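Kodport Panel Suite: Simulated Manipulation Package
Release notes and data card

Publisher: Flison
Package type: simulated scenes, task definitions and recorded trajectories
Intended users: laboratories and integrators evaluating arm control policies before hardware trials

Overview

The Kodport Panel Suite is a licensed package of simulated workstations for training and testing robot arms on small mechanical fittings. It contains 3 task families, each with its own scene files, scoring script and set of recorded trajectories. The suite is supplied with a standard license for internal research and a separate license for commercial evaluation.

This card describes the contents of the package, the way the trajectories were recorded, and the limits that users should take into account before reporting results.

Contents

Task family A, Lever: the arm approaches a wall-type lever fitting mounted on a board and moves the lever from one stop to the other.
Task family B, Latch: the arm releases a sliding latch and returns it to the closed position.
Task family C, Knob: the arm turns a knob to a target angle given at the start of the episode.

The package includes 2000 recorded trajectories across the task families. Each trajectory holds joint positions, gripper opening, commanded actions and rendered views from the wrist camera. A view from a fixed camera is included for evaluation and is not part of the default observation set.

Wrist views in the Lever family are rendered from behind the gripper, so the fingers and part of the gripper body remain visible during the approach. Policies should be trained on these views without masking the gripper, as the position of the fingertips relative to the lever is the main visual cue in the last part of the motion.

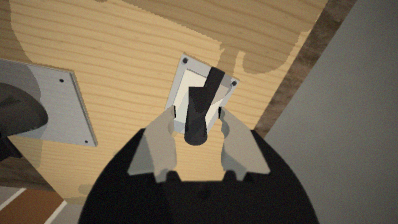

Approach and contact are labeled separately in the trajectory files. The approach phase ends at the first recorded contact between a finger and the lever. Users who wish to study alignment alone may load the approach phase by itself, using the phase filter in the loader settings.

Recording procedure

Trajectories were produced by operators at Flison using a handheld controller, with the simulator running at real-time speed. An episode ends when the scoring script reports success or when the time limit of 60 seconds is reached. Failed episodes were kept and are marked as such in the index file. They are excluded by default and can be included with a single setting.

Board placement, fitting rotation and light direction are varied between episodes. Surface materials are drawn from a fixed library supplied with the package. Strong shadows occur in a portion of the episodes and have been left in place.

Evaluation

The scoring script runs 40 held-out episodes for each task family and reports the success rate, the time to completion and the peak contact force. Results should be given for each family on its own. A combined score is written to the log for convenience and should not be used for comparison between systems.

The package provides two reference policies. Suvarna is a small image-based policy suited to a single workstation. Endano takes the same images together with joint positions and requires a longer training run. Weights for both are included, along with the settings used to train them.

Known limitations

Contact with thin parts is simplified, and forces reported for the Latch family are less reliable than those for the other two. Fittings do not wear or loosen over time. Only a two-finger gripper is supported in this release - users with other end effectors will need to supply their own model and check the collision settings.

Success in simulation does not establish that a policy is safe to run on hardware. Trials on a physical arm should be carried out at reduced speed and under the safety rules of the user's own institution.

Support and updates

Corrections to scene files are issued twice a year, in June and December. Trajectory files are not changed within a release, so that published results can be repeated. Reports of faults should include the episode number, the task family and the version string printed by the loader at startup.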